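Can a machine clear the table yet?

Several of you wrote in after the March issue asking whether any of the household robots we keep mentioning can be bought, plugged in and left to tidy a kitchen. The short answer is no. The longer answer takes a few paragraphs, and Iona Carnegie went to Zendoline to get it.

Zendoline does not build robots. It collects recordings of people doing chores and supplies them to companies that do, Lapointe and Isena among them. The people do the chores with grippers instead of their own fingers, so that what gets recorded is something a robot arm has a chance of copying. A session runs 16 minutes with a break after it, and most people do 4 in an afternoon. The tasks are dull on purpose: pick up a cup, move a bottle, put things back in a row.

Iona tried it. She says the first surprise was how much slower she became. With a gripper in each hand you can't feel whether a cup is about to slip, and you can't roll a bottle around in your palm to get the label facing front. You have to plan the grab before you make it. After half an hour she had stopped knocking things over, but she was still taking two tries at anything thin-walled.
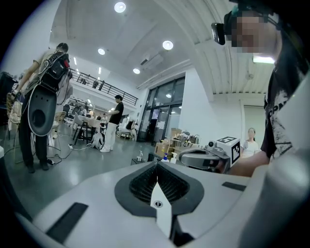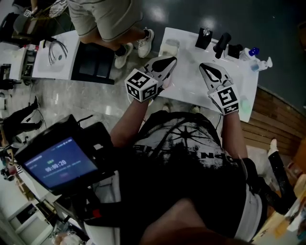 Recording at Zendoline. The second picture shows the tabletop work, with a small cup under the left gripper.

Alasdair Cruickshank runs the sessions and used to run a packing line, so we asked him about the shop floor as well as the home. His view is that the shop floor is well ahead. If the same part arrives the same way up in the same place, a machine can pick it all day, and has been able to for years. Trouble starts when the part arrives on its side, or in a bag, or stuck to another one. On his old line at Eltine those cases went to a person at the end of the belt, and they still do.

A kitchen table is nearly all cases of that second kind. Cups get left in different spots every night. Clear plastic is hard for a camera to pick out against a pale surface. Spray bottles are top-heavy and tip if you take them by the trigger. Soft cups dent. A person deals with all of this without thinking, and that is the trouble with writing it down as instructions. So the companies have mostly given up on writing it down and are trying to teach by showing.

How much showing is the open question. Alasdair's team has 700 recordings of one table-clearing task and he does not think that is enough. One customer trained on an early batch and got an arm that cleared the table well in their own lab. They then moved the table closer to a window and it started missing cups. More recordings in more rooms seem to help, but he would not guess at a number, and he would not give us a date either.

What can you get now? Floor vacuums are fine if you pick up the cables first. Mops are fair. Window cleaners work on big plain windows and are more bother than they are worth on small ones. Anything with an arm is still a demonstration, and it is worth asking how many takes the video needed and whether someone off to the side was driving it.

For small workshops the advice is much the same as last year. If you have one repeated pick with parts that sit in a tray, get a quote. If your parts come in a tub, wait - or spend the money on trays.

Iona is going back in the fall, when Zendoline plans to start on laundry. She has been told that folding a towel with two grippers is a good deal harder than moving a cup. We will print what she finds.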